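Chapter 8
Buying In: Hand-Held Gripper Kits and the Services Built Around Them

In the last chapter we followed a small workshop as it tried to teach an arm to fold tea towels using nothing but a joystick and a great deal of patience. If you did the exercises (and I do hope you did, even the tedious ones), you will have a feeling in your own wrists for why that approach has limits. Cloth sags and bunches, and by the time you've steered the arm to the corner you wanted, you have quite forgotten what you meant to do with it. This chapter takes up the other road, in which a person carries the gripper about in their own hands, does the chore more or less as they would on any ordinary morning, and lets the recording do the teaching later on.

There is now a modest trade in equipment for this. You can build your own set, and Appendix C has drawings for those of you who are handy with a printer and a bag of screws, but most of our graduates end up working somewhere that buys or hires. So I want to spend our time on the question a working technician is most often asked, which is whether a particular kit on offer is any good for a particular job. My running case will be the Dristier pair, a two-handed set that is sold outright or lent out by the month along with a processing service. We had it at Villanueva from January until the end of the teaching term, and I grew rather fond of it, though you'll see that my fondness has some holes in it.

8.1 What you are paying for

The brochure for a kit like this will talk mainly about the jaws, and fair enough, they are what you notice when you lift it out of the case. But a buyer is paying for a chain of things, and the jaws are only the near end of it. You are paying for the linkage that carries your squeeze to the fingers, for the pads that do the holding, for the mount and whatever rides on it, for the cables, and then for the software at the far end that turns an afternoon of somebody's fiddling into files a learning program can use. A weak spot anywhere along that chain will spoil the lot. I have seen a lovely set of fingers let down by a connector that worked itself free every few minutes, and the poor operator saying "start again" in a smaller and smaller voice.

Our trials were run in ordinary homes as much as we could manage it. Benches are kind to equipment in a way that bedrooms aren't. A bed gives under the weight of the hands, the sheet wants to come along with whatever you are lifting, and a garment that has been dropped in a heap has to be read before it can be straightened. Denim is a good test piece, being heavy enough to pull back at you, with thick seams beside thin single layers – and hems, which are a little of both.

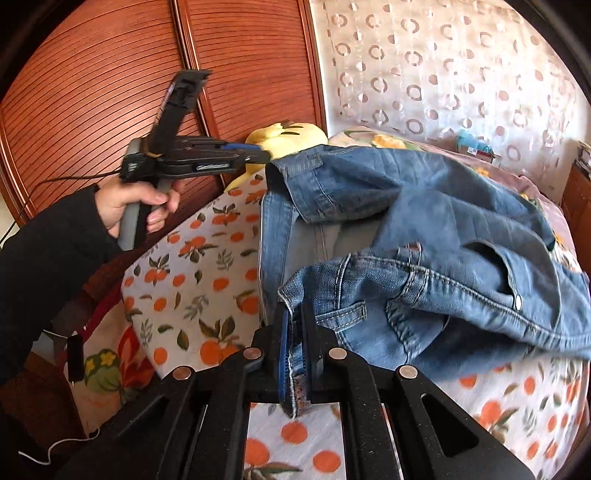

Ubaldo Bellini, who taught the practical side of this course for many years before I inherited it, used to insist that every new kit be judged first on how it takes hold of an edge. He would have students pinch a hem, lift it a hand's breadth, lay it down and pinch it again, over and over, 200 times before lunch. There were complaints, naturally. By the end of it, though, each student could tell you whether the fingers closed squarely, whether the pads were starting to creep, and whether their own thumb was going to last the week. I still set the same task, and you will find it among the exercises.

The Dristier did well on it. Nearly 8 in every ten of our first-time users had a clean pinch at the first try, and the rest caught up quickly once they had been shown to come in low along the sheet instead of straight down from above. Releasing was another matter. The return of the fingers felt a touch lazy to me, and I fell into the habit of giving the handle a small shake, a habit I'd ask you not to copy, as it turns up in the recordings and an arm will cheerfully learn it from you.

8.2 Two hands, two cables

A pair of grippers costs more than twice the bother of one. The operator has to keep both hands' work in mind, and each unit has a lead of its own to look after. Run the leads back along the forearms before you start, and leave enough slack for a full reach across a double bed. Our Tomville crew preferred long sleeves for this and the Tralelow crew preferred bare arms, and I never could find any difference in the results, so please yourself.

What matters far more is agreeing on which hand leads. In the set of 224 recordings we sent away for processing, the ones that came back marked as doubtful were very often those where the operator had swapped the leading hand partway through a fold. The service flagged them politely and charged us all the same. Read that part of any hire agreement slowly, preferably with a cup of tea, and ask the supplier in writing what happens to recordings they can't use.

Before going on to Section 8.3, where we work out the running costs of hire against purchase, take a garment of your own and spend a few minutes folding it with a pair of kitchen tongs in each hand. Jot down which hand you led with and where you changed your mind. You'll need those notes for the first worked problem.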